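Tall white shelf unit against a brick wall, do I anchor it and how?

Thitima Rungrueang

Hi all! We moved into the old Klinhom building in July and I've inherited the corner with the brick wall, which I love — it's red and tan and dark brown all mixed up. There's a tall white unit standing against it, part cabinet (the door has an arched cutout up top and slats further down, with a wavy edge, very sweet) and part open cubbies. My plant lives in one of the cubbies, in a white vase.

My trouble is that the wall curves, so a straight-backed thing is never going to sit flush along it. It wobbles a bit if I lean on it. I've fixed furniture to drywall plenty of times but never to brick, and I'm scared of cracking something. Do I go into the brick or the mortar? And is there a way to do this without making the gap behind look horrible? You can see brick through the opening under the shelves, so whatever I stuff back there is going to show. Budget is 100 dollars, tops. The building manager says holes are fine as long as they're neat.

mossyladder

Mortar. Easier to patch when you move out. Get plugs made for masonry and borrow a hammer drill, don't buy one.

dell_in_the_attic

I'd go a little slower than that. Mortar is easier to patch, yes, but in an old building it can be soft as cake, and a plug just spins in it. Scratch a joint with a key first. If it comes away as sand, drill the middle of a solid brick instead, and leave the hammer action off until you know how the brick behaves. I ruined the face of a nice one in my hallway by going in full blast, and I still hang a calendar over it.

For the curve, don't try to pull the unit tight to the wall! That was my other mistake. You'll rack the whole carcass and then the door won't shut. Decide where you want it, get it standing level on its own feet (felt pads under the low corner, especially on a shiny floor where things like to creep), and only then measure the gap on each side. They'll be different. Cut a little block of wood for each side, paint the blocks white, and run your bracket through the block into the brick. Put them up high, near the top, where the cabinet side hides them.

I used the angle brackets from Gutedora, and the whole job came to about 20 dollars because I had the paint already. Vacuum the dust out of the hole before the plug goes in — I skipped that the first time and the plug never seated.

And keep the plant low until it's all fixed. Heavy stuff goes at the bottom for good.

pennyroyal

Following, I have the same thing with a bookcase and a round stairwell. Mine is just leaning and has been for years lol 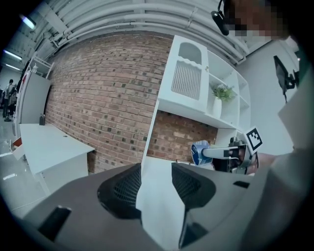

Home & Workspace > Shelving and Storage

Related on Grilstead Help
Patching mortar so it matches the old stuff
Felt pads that stay put on a glossy floor
Ornance cabinet door rubs at the top, which hinge do I turn?
Small leafy plants that don't mind fluorescent light
Can I paint the pipes on my ceiling?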